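FOR IMMEDIATE RELEASE

Flundora opens a free fix-it library in Trullach

Trullach, Jun 26, 2021

Hi, it's me again, the person behind Flundora! If you've been on our mailing list for a while you know I usually write these things when we have a new batch of door hinges to sell. This time I get to tell you about something I've wanted to do ever since I started the shop, and I'm so excited that I've rewritten this first paragraph six times.

We're opening a fix-it library. It's in the old Cordier shoe store on the main street in Trullach, next to the bakery, and it's free to join. You sign up with your name and a phone number, you get a card, and you can borrow tools and pick up small hardware for whatever is broken at your house. Wobbly chair, dripping faucet, stroller with a missing bolt, screen door that bangs all night – bring it on down or come tell us about it. 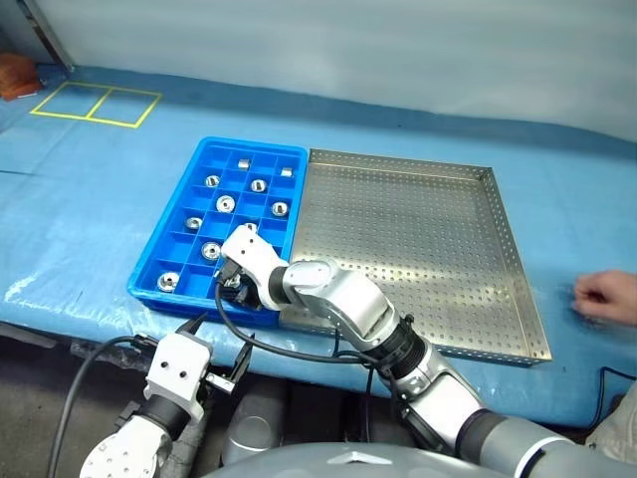

I got the idea from my own junk drawer. Last October I needed one washer for a garden hose, and the only way I could get it was in a pack of 40, and the other 39 went in the drawer with all the others I'd bought the same way. I started asking customers, and everybody had that drawer (one lady brought hers in, the whole drawer, under her arm). So the small parts side of the library works on the take-one principle. Loose metal bits get sorted into divided trays like the blue one with the little square cells, and you poke through until you find your size. If you have extras at home, drop them in the bin by the door and we'll sort them.

The tools work more like books. We have 131 of them to lend at opening, from plain screwdrivers up to a tile cutter that I'm a little afraid of. Most go out for a week. The big ones go out for three days, and you can renew by phone if it rained on you. There are no late fees. If you keep the post-hole digger for a month I will call you, and I'll be friendly the first time.

Gavus, the lumber yard out past the bridge, is letting us have their offcuts, which is huge for us. That means there will nearly always be a rack of short boards for practice cuts and small repairs, and those are yours to keep. They're also lending us their delivery truck one morning a month so we can pick up donated tools from people who can't get them downtown. I went over there expecting to talk them into it and they'd said yes before I got my coat off.

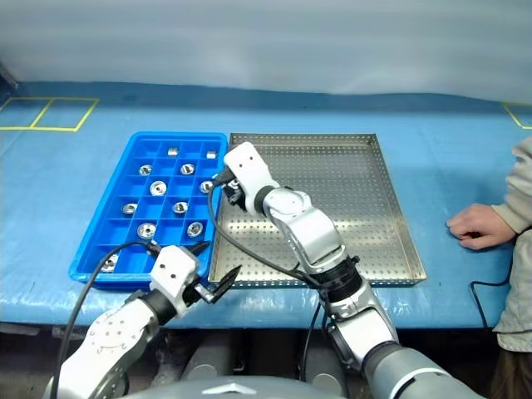 The truck mornings start in July, and you can book a pickup now by calling the shop. We take hand tools in any shape at all, even rusty, because cleaning up an old hand plane is my idea of a nice evening. We can't take gas-powered anything, ladders, paint or half-used tubes of glue. Please don't leave things on the step overnight!

We'll also have open bench hours every afternoon from two to six. There are two workbenches in the back room with good lamps, and you can use them whether or not you've borrowed anything. Kids are welcome with a grown-up. I'll be around for most of it, and I'm happy to look at your problem with you, though if it plugs into the wall I may send you to somebody who knows more than I do. Later in the summer I'd like to do short evening classes, beginning with how to patch drywall and how to sharpen a kitchen knife. If there's something you've always wanted to learn, write it on the paper roll by the register.

People have asked how we're paying for this. Flundora is covering the rent for the first year out of hinge sales (thank you, hinge people). Beyond that, our goal is to raise $1,000 by the end of October for shelving and a better vise. There's a jar, and there's a mailing address at the bottom of our website if you'd like to send a check.
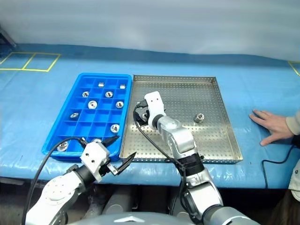

Do I have to live in Trullach to join?

Anyone can join, wherever you live. The only thing we ask is that you bring borrowed tools back to the store yourself, so think about the drive before you check out something heavy.

Opening day is the second Saturday in July, doors at ten. The bakery is doing cinnamon rolls for us, and I'll be giving out membership cards until I run out of card stock. Parking behind the building is tight, so use the lot by the post office if you can and walk over. The front door sticks, give it a good shove. Fixing it is first on my list.

Reporters and anyone else who wants to look around before we open can call or stop in at Flundora during regular store hours. I'll walk you over and show you the tile cutter.

Contact: Flundora, Main Street, Trullach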